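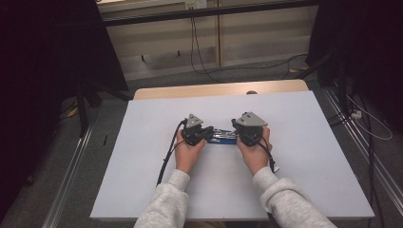
Both hands on the grips, board flat on the table.

4. Setting up the Titia scoreboard for a game

Do this before warm-up. Not during.

1. Plug in the console at the scorer's bench. Wait for the green light.
2. Press MODE, pick Hockey. Ringette is seperate, don't use it.
3. Enter team names. Max 28 characters, anything longer scrolls.
4. Set period length, then press SAVE. Twice if it beeps.
5. Test the horn - warn the goalies first.

Note: penalty clocks hold 2 players per side. A third one queues and starts on it's own.

Caution: never pull the plug with the clock running. You lose the score and the shots.

Landport rink only: colour setting stays on 6. Centre display goes blank on anything else.

Still stuck? Ask Catinca Tudose at the front desk, after 4 pm.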